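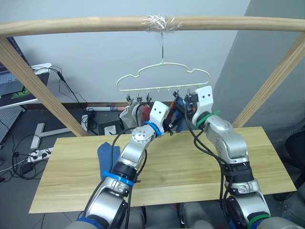
**When is the laundry room at Flallgate open to residents?**

The laundry room is open from early morning until late evening throughout the year. The last wash should be started no later than 90 minutes before closing.

**How do I pay for a wash?**

Machines accept the residents' card only. Cards are issued at the Trotau entrance and may be topped up at the desk. Coins are not accepted.

**May I dry clothes in my own room?**

Small items such as socks and underwear may be hung on a hanger or a light airer. Bedding and towels must be taken to the drying room on the ground floor. Please keep a window open while items are drying.

**Is anything not permitted in the rooms?**

Lines may not be fixed to walls, ceilings or curtain rails. Heaters must not be covered at any time.

**What happens to items left in the machines?**

Staff place them in a numbered bag, which is kept for 14 days at the Jakab building. Unclaimed items are then passed on for reuse.

**Whom should I contact about a faulty machine?**

Please write to Delphine Dvorak, Residential Services, or telephone extension 435. Give the number shown on the machine and the time at which the fault occurred.

*Last revised November 2020*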